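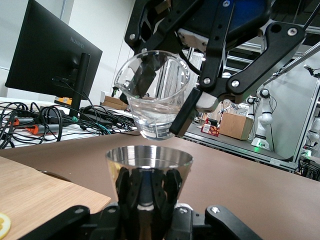 **April, bench 2. Gripper comparison, pouring task**

Started 9:40 am. Carrying on with the two-arm pour, clear plastic cup into stainless cup. The question for today is whether we keep the Rarnum fingers on the pouring arm or go over to the Prirnska set for the Gremulcombe demo. Receiving arm stays as it was, segmented fingers on the wide bracket, wrist camera looking across the top of the steel cup.

Setup
- Finger closing speed the same for both sets
- Force limit at 420 on the controller scale (not newtons, see the Hinds manual for the conversion)
- Wrist camera exposure fixed at 8 ms, auto off
- A little water in the clear cup, topped up between runs
- Controller: Hinds, firmware not touched since the last entry

**Rarnum fingers**

Gray pad on the near finger, as fitted last time. Closed on the cup without trouble on the first try. The cup is thin and the wall gives before the force reading moves much, so the controller thinks it is still closing when the cup is already out of round. At 420 you can see the rim go oval. Dropped the limit in small steps until the rim stayed round, and the cup then slipped down in the fingers during the tilt. Put it back up to 420 and accepted the oval rim for the rest of the morning.

Nine pours. Eight went into the steel cup. The other ran down the outside of the clear cup and onto the tabletop. The tilt on that one was slower than the rest, my fault, I had left the speed override on from teaching the waypoints.

**Prirnska fingers**

Swap took longer than it should have. The screws are a different length from the Rarnum ones and someone has mixed them in the tray. Sorted them into two bags and labeled the bags. Please keep them that way.

These are softer and wrap further. Much better hold at low force, rim stays round. The problem is release. The cup sticks to the finger on one side and comes away at an angle when setting down. Tried opening slower, no change. Tried wiping the fingers with alcohol, better for the next run and then the same again. I stopped there and didn't do a full set, so there is no pour count to put against the Rarnum one.

**Camera**

- Clear cup is hard for the wrist camera. Edge detection finds the flared rim most of the time and loses the base completely.
- Steel cup is worse in a different way. It mirrors the black fingers, and the segmentation takes the reflections for real fingers. Masking off the lower part of the image helped.
- Water level in the clear cup shows up as a pale band when the light catches it. Might be usable as a stop signal for the pour. Need to try it with the overhead lights off.
- Frame buffer fills at 800 frames and then the logger drops everything quietly. Lost the end of one run to this. Split the recordings until it is fixed.

**Where it stands**

Leaning toward Rarnum for Gremulcombe, with a thinner pad. The release on the Prirnska set would need solving first and I don't see that happening in time. The steel cup side has given no trouble with either.

To do
- Cut new pads, try the thin sheet from the Hinds kit
- Re-teach the tilt waypoints with the override off
- Full set of pours on Prirnska so the comparison is fair
- Ask about a matte steel cup
- Cables behind the monitor need tying up before the arm bases get moved

Stopped at 4:15. Arms parked, controller left on.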